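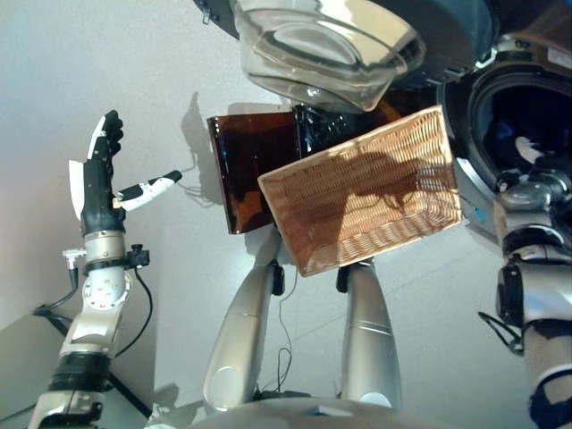

Can a robot do the washing yet?

Home Space Animals Machines Your Questions Quizzes

Mhairi Buchanan, aged nine, wrote to us in March. She asked: "When will robots be able to do the chores? I would like one for my bedroom." The short answer is that they can do parts of some chores, some of the time. The long answer takes a bit more explaining.

You may already have machines at home that do chores. A washing machine washes. A dishwasher cleans plates. Some people have a small round robot that hoovers the floor. Each of these machines does one job, and each needs a person to do the fiddly bits. A washing machine can't pick up a sock. Somebody has to put the sock in, shut the door, add the powder and press the button. Later somebody has to take it all out again.

Those fiddly bits are what engineers would like robots to do now. To do them, a robot needs something like arms and hands. It also needs cameras so it can see, and a computer to work out what to do next.

Why is washing hard?

Think about a mug. It is the same shape today as it was yesterday. If a robot learns how to hold it, the same hold will probably work again. Now think about a T-shirt. It can be flat, folded, inside out or screwed up in a ball with a pair of tights round it. It changes shape as soon as you touch it. Engineers call things like this "soft objects", and robots find them much harder than mugs.

Then there is the machine itself. The door swings out and gets in the way. The opening is round, and the drum behind it is dark, so a camera may not see much in there. 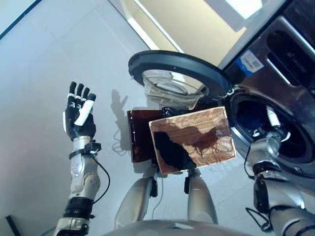 When you reach in for the last sock, you don't really need to look. Your fingertips feel it. Your skin tells you whether you have hold of cloth or metal, and whether it is slipping. Some robot hands have touch sensors in the fingers, but they feel far less than yours do. A robot that can't feel very well has to rely on its cameras, and its own arm often blocks the view.

Shiny surfaces cause trouble too. A glass door can show reflections, and a shadow on the floor can look like an object. You learned to tell the difference when you were very small. A robot has to learn it as well.

How do robots learn a chore?

One way is by being shown. A person steers the robot's arms through the job again and again, and the computer stores every movement. It might take 330 goes at one job before the robot can try it alone, or it might take 3,000. Then the basket is moved to a different place, and the robot may have to practise some more.

Another way is to practise inside a computer, in a sort of video game. This is quick and nothing gets broken. The trouble is that pretend towels don't behave quite like real ones.

What about shops and factories?

Robots do better there. In a factory, everything can be put in the same place every time, and the robot can be fixed to the floor. Lifting boxes on to a pallet is a job robots already do well. Tidying a shop shelf is harder, as customers put things back in the wrong place.

So when will Mhairi get one?

We don't know. A robot that empties a washing machine slowly, with an engineer standing nearby, is possible now. A robot that can go into any home, find the dirty clothes under the bed, sort them and put them away is still a long way off. It would also have to be safe around small children and pets, and cheap enough for families to buy.

Words to know

Drum: the round part of a washing machine that holds the clothes and spins.
Gripper: the part of a robot that takes hold of things.
Sensor: a part that measures something, such as light, heat or touch.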